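Jollano Help Desk
Ticket: Colors look wrong after export, purple comes out almost black
Product: Jollano Color Desk
Status: Solved
Opened: March 2022

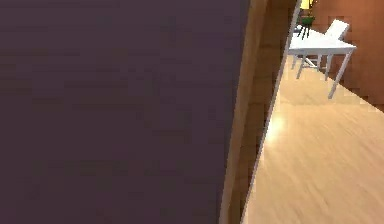 What I'm trying to do

Hi all! First ticket from me, so forgive the length. I design covers and inside pages for a small quarterly about home interiors, and I've been moving my whole color workflow over to Jollano this spring. I love it so far. The side-by-side proof view alone has saved me whole evenings. But I've hit a snag with one color family and I can't get past it.

The attached picture has a big area of flat dark purple right next to light tan wood grain. On my screen, inside Jollano, the purple is rich and clearly purple. After I export to PDF for print and open the file again, it goes nearly black with a muddy cast. The tan hardly moves at all.

Setup

Desktop computer, 16 GB of memory, two monitors. The left one is calibrated, the right one is just for email and palettes.
Source files are PNG, 8 bit, tagged sRGB.
Export preset is Porar Uncoated, which is the profile our printer asks for (Porar is the paper we run on).
Output is PDF, all images converted on export.

What I've tried so far

1. Restarted the program, then the computer. Same result.

2. Opened the PDF in two other viewers. One shows the purple a bit lighter, the other matches what I described. Neither is close to the original.

3. Recalibrated the left monitor. It did need it (the white was a little warm), but the export still looks the same.

4. Exported with the coated preset. Big difference! The purple comes back maybe two thirds of the way. So I know the color isn't simply lost in my source file.

5. Turned off "Preserve black" in the export panel. No change that I can see.

6. Made a fresh document with nothing in it but one purple square and exported that. Same dark result, so it isn't something weird in my layout.

I know uncoated paper can't hold deep purple the way a screen can. I'm fine with some loss. What bugs me is that the proof view inside Jollano, set to the same Porar profile, shows a much nicer purple than the file I get out. Shouldn't those two agree?

Reply from Jollano Support

Thanks for such a thorough ticket, and for listing the steps in order. You're right that the proof view and the export should agree when they use the same profile.

Could you check two settings for us? Open Preferences, then Color, and look at the line called Rendering intent. Then open your export preset, click Edit, and look for the same line there. They're stored separately, and presets brought in from an older version sometimes keep their old value. Please also tell us the ink limit shown at the bottom of the preset.

Reply from ticket owner

Found something! Preferences says Perceptual. The export preset says Absolute. I never touched it, but I did import all my presets from the old version, so that fits.

The ink limit reads 300, and Porar's own sheet asks for less than that. I had no idea that field was even editable.

I switched the preset to Perceptual and exported the test again. Wow. The purple is purple. It's duller than on the bare screen, as it should be on that paper, and it now matches the proof view as closely as my eyes can judge. The tan looks a hair cooler, but I can live with it.

Reply from Jollano Support

That's great news. For the ink limit, please use the number on the paper maker's sheet, or ask your printer for the one they prefer. Too much ink on uncoated stock fills in the dark areas and dries slowly.

If you have other imported presets, open each one and check the intent line. There's no way to change them all at once in this version. We've passed that along as a feature request.

Reply from ticket owner

Went through the rest of my list over lunch. 3 more presets had the same wrong setting, including the one I use for postcards, which explains a very gloomy batch I blamed on the printer last year. I owe them an apology and probably a box of donuts.

Also sent a one-page proof to the shop on Busitz Street, with the lower ink limit they gave me over the phone. It came back this morning and I'm thrilled with it. The shadows have detail in them again, and the purple reads as purple even under the awful light in my kitchen.

A bulk edit for presets would be fantastic, so please count this as my vote. You can close the ticket. Thank you!

Ticket closed by owner.
Tags: export, PDF, rendering intent, imported presets, uncoated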